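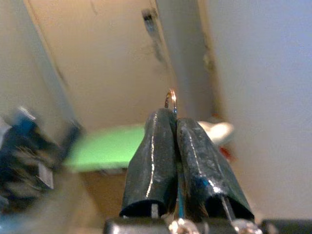
Zulura Opens Second Warehouse in Henton, Cuts Order Lead Times

HENTON, 8th March – Zulura, a wholesale supplier of small hardware to independent stores, has opened a second warehouse on the Rafferty industrial park. The building handles hooks, hangers, brackets and picture wire. Bulk fasteners stay at the original site.

The new warehouse holds 1,000 stock lines, up from the 158 hook and hanger lines the company carried before the move. Orders received by noon are packed the same day. Minimum order value is unchanged at $200.

Stock is now arranged by load rating first and finish second. Under the old layout, items were shelved by supplier, and a mixed order could require picks from several aisles. Each bin label shows the item code, the rated load in pounds and the pack size. Customers will see the same three fields on packing slips and invoices.

"Most of our returns came from stores ordering the right shape in the wrong rating," said Elvira Henao, operations manager at Zulura. "The rating is now the first thing on the label and the first column in the catalog."

Existing item codes remain valid until December. Codes for 127 lines will change after that date, mainly in the Zondulia range of wall hooks – a conversion table is included with the spring catalog. Open orders placed under old codes will be filled without changes.

Trade counter hours are the same at both sites. Returns should be sent to the original warehouse, marked with the invoice number.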